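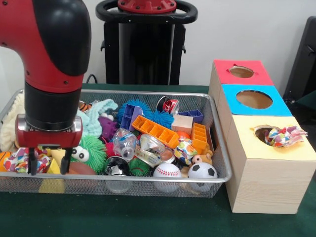
The arm over the mixed basket, with the three-hole sorting box standing to the right.

The first thing you learn with the Zinlow bench kit is that a basket is harder than a table. On the table every object has its own place and its own shadow. In the basket a soft toy leans on a bottle, the bottle lies against a plastic container, and when the fingers close on one thing, two others want to come along.

I spent a large part of January with this kit, in a rented workroom in Drornstead. The kit is made for small companies and colleges that want to try automatic picking before they spend serious money on it. It does not include an arm. You bring your own, and Zinlow sends you the rest: a two-finger gripper adapter, a software license for one year, a wire basket, a wooden box with three round openings under colored tops, and a large bag of objects to pick. The price is 3000 dollars, without shipping.

The bag of objects is a strange purchase when you unpack it. Spiky rubber balls, plush animals, orange ice cube trays, a baseball, a crushed soda can. But the choice is a good one. A hard ball rolls away if the fingers touch it from one side. A ball with long soft spikes gives the camera no clear edge. The clear bottle and the clear cup are the old enemy of every vision system, and I was glad to see them in the set, because a more careful seller would have left them out.

The installation took me one long morning. The manual is well written and has 32 pages, of which you need maybe the first half. You bolt the adapter, connect two cables, and then the software asks you to move the arm to six points on the bench. At the fourth point my program stopped and asked me to begin again, and it did this twice. On the third try it passed without complaint. I never found the cause.

After this, the work goes quickly. You can teach a pick in two ways. In the first you lead the arm by hand, close the gripper with a key, and lead it to the opening where the object must go. In the second you draw a line around the object on the screen and the software proposes a grip. The first way is slower, but I trusted it more. The proposals on the screen are good for blocks and balls, and they are poor for anything made of cloth. For a thin fabric toy the software often wanted to grip at the exact middle, where there is only a fold, and the fingers came up with nothing.

Cloth is also where the box shows its value. The openings are cut in cardboard, so a failed placement does no damage to the arm. The colored tops are sold in packs of 6, and I advise you to order a second pack at the start. With a soft toy, letting go above the hole is usually not enough. It sits in the opening, half in and half out, until the arm pushes it. The software has a command for this, called "press after release," and it is hidden in the advanced menu. For me it should be on the first screen.

In total I recorded 374 picks before I let the system work alone. Zinlow says in its material that fewer are needed, and for hard objects I agree. With the full basket I would not go lower. The system also learned some bad habits from me. I had a preference for the front left corner, where my hand reached easily, and later the arm had the same preference, and it left the back rim for last every time.

I compared the kit with the only other one I know well, the starter set of Pešek. The Pešek set costs less and its gripper closes more gently, but you receive only wooden shapes, all in one size, and after two days there is nothing more to learn from them. The Jallbridge service is another kind of offer. They come to your site, do the training for you and leave you with a finished cell. If you have one product and one box, this is maybe the better way. You will understand less of what you bought.

There are things I did not like. The license is tied to one computer, and moving it means an e-mail and a day of waiting. The software speaks a short tone after each pick, and I could not find how to make it silent. The basket has a rolled rim that is pleasant for the hands, but the mesh confused the depth reading near the walls, so objects that lay close against it were often refused. Zinlow's support answered me in a few hours and suggested a mat at the bottom. It helped a little at the bottom and not at the sides.

Would I buy it? For a classroom, yes, and I would keep the bag of objects even if I changed everything else. For a packing room I would first ask for a trial with my own goods - Zinlow offers two weeks, and you pay only the return shipping.

Related stories
Wrist cameras for small arms: what to check before you order
Pešek starter set, one year later
Soft fingers or hard fingers for mixed goods
A day with the Jallbridge installation crew
Used robot arms: reading the service record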